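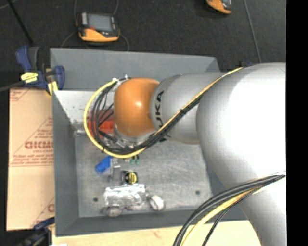
Bin picking cell – house rules, draft 2

fdesmet
Hi all! Rewriting the rules for our picking cell and I'd love your comments before August. What I have so far:
– Bin clamped to the table before every run, clamps checked by hand.
– Cables dressed in a loop at the wrist, enough slack for full rotation of the last joint.
– Mixed parts only. Shiny and see-through stuff stays in the mix, it's the best test there is!
– Teach pendant hung up before anyone presses start.
What am I missing?

Riet_S
Love the clear packaging rule. We ran solid colored parts for 6 weeks at Clasberg and our numbers looked amazing. Then one crinkly bag went in and down they came, haha.
I'd add a cable check every 8 hours of running. Look at the ties first, they creep.

corh
Disagree on the big loop. A loop that wide will snag on a bin wall sooner or later. Keep it short and tight to the arm.

fdesmet
Short and tight is how we broke a signal wire at Urkmont, Cor. It lasted 179 cycles. I'll take the loop and limit the tilt near the walls.

corh
Then write the tilt limit into the rules, with a number. "Enough slack" means something different to everyone on shift.

Riet_S
+1 to Cor on that

kobe.w
Great thread! Do you reshuffle the bin between runs? We do it every 12 picks and log who did it.

fdesmet
Only when it's empty, but I like yours better – stealing it. Draft 3 goes up tonight with the reshuffle, the cable check and a blank for Cor's number.

corh
I'll measure ours after lunch and send it over. Still think the loop is too big.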